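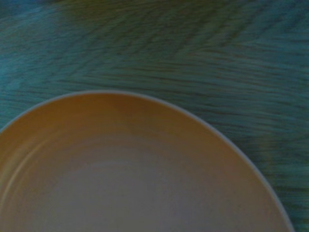 Tan plate on the green table

Writing a visitor leaflet for a marsh reserve – where do we start?
Posted by pralen_paddler, 11/1/22

Hi all! My daughter's school nature club has been asked to write a visitor guide to the Winduslow marsh reserve, and I said I'd help because I like birds and can sort of use a layout program. We have 12 kids between 13 and 16, and they want to put in EVERYTHING. The species list from the reserve office runs to 233 plants and animals, and so far every one of them is somebody's favorite. It needs to be ready to print in January.

Has anyone done this with teenagers? I'd like to know how long the thing should be, and whether we should print where the rare birds nest. The kids say yes, visitors want to see them. I'm not so sure. Also, do we need permission to use the reserve's trail map or can we just redraw it?

alness_tidepools
We did one for our bit of coast a couple of years back, and it was great fun (and a lot of arguing). Ours folded out to 10 panels, and I'd go shorter if I did it again. What worked was splitting it by walk instead of by species. Each pair of kids got a stretch of trail, walked it a few times, and wrote up only what they'd seen themselves. That got rid of most of the list without any hurt feelings.

On the nests, please leave them off! We put a tern colony on our map, and the warden asked us to take it out before printing – even friendly people with cameras will push birds off their eggs. You can say which birds live on the marsh and which months to look, and point people to the blind or the boardwalk. Do run the whole draft past the reserve staff. Ours caught two wrong plant names and a path that had been closed since spring.

For the map, ask. Redrawing somebody's map can still be copying it. I sent one email and had a yes the same week, as long as we put a credit line on the back.

Mwakyusa
Just make it a web page, nobody reads leaflets anymore.

gravelbar30
I'd do paper AND a page, because phone signal on a marsh can be terrible. We handed out more than 30 copies on our first morning, mostly to grandparents. Get a printed proof before you order the lot. Our greens came out close to black and the trail lines vanished.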